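Bravar Wildlife Park changes keeper encounters after visitor injury review

Bravar Wildlife Park will reopen its close-up animal encounters in December with smaller groups, a new viewing barrier and a higher minimum age, the park confirmed this morning.

The sessions, which let visitors meet tapirs and giant tortoises alongside a keeper, have been closed since a visitor slipped on the steps beside the tapir yard and broke a wrist. No animal was involved. The visitor was treated in hospital and has since gone home.

A review of the incident found that the steps were too steep for the number of people using them and that the handrail stopped short of the bottom. Both have been replaced. The tapir yard is now reached by a ramp from the Mekonnen Gate.

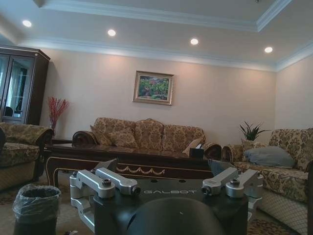 Groups will be limited to eight people, down from 14, and each session will have 2 keepers present. One will stay with the animals and the other with the visitors. Children must be at least six to take part, and anyone under 12 must come with an adult.

The park has also put up a waist-high rail between visitors and the tapirs. Feeding will still be allowed over the rail, using long-handled scoops supplied by the keeper. The tortoise sessions take place on level ground and will run much as before.

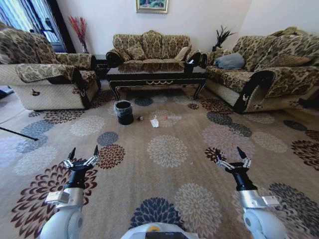
Mohit Prajapati

Visitors who had already paid for an encounter can move their booking to a new date or ask for a full refund. The park has written to everyone affected. Anyone who has not heard by the end of the month should contact the bookings desk with their order number.

The work cost £2,700 and was paid for out of the park's maintenance budget. Entry prices will not change. The encounters brought in 1,000 visitors last season, most of them during the school holidays.

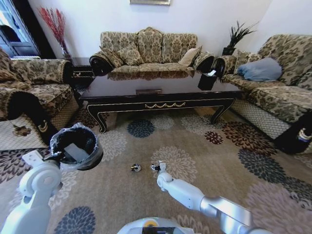
Visitor Services Team, Bravar Wildlife Park

Belora, the park's oldest tapir, will not take part in the new sessions. She is being treated for a sore foot and has moved to the indoor house, where she can be seen through the glass from 11am. Her place will be taken by Gullska, a younger female who has been training with the keepers since the spring.

Sessions will last 25 minutes and will start at 11.30am and 3pm. They may be called off at short notice in high winds or if an animal is unwell – in either case, visitors will be offered another date or their money back.

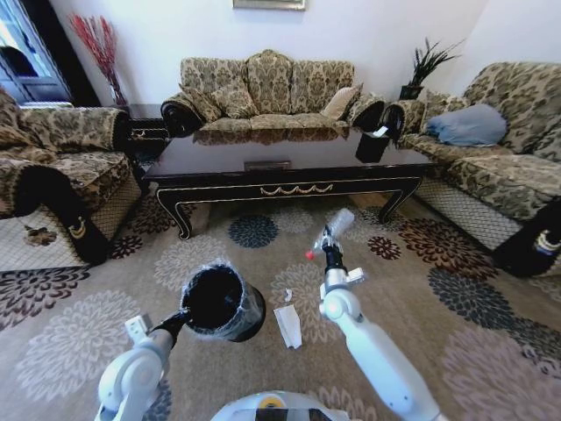
Flat, closed shoes are required, and pushchairs must be left at the gate. The ramp is suitable for wheelchairs. Visitors who need extra help should mention it when they book so that a keeper can meet them at the entrance.

Bookings open at 9am on the first day of December, online or at the ticket office.

Last updated: November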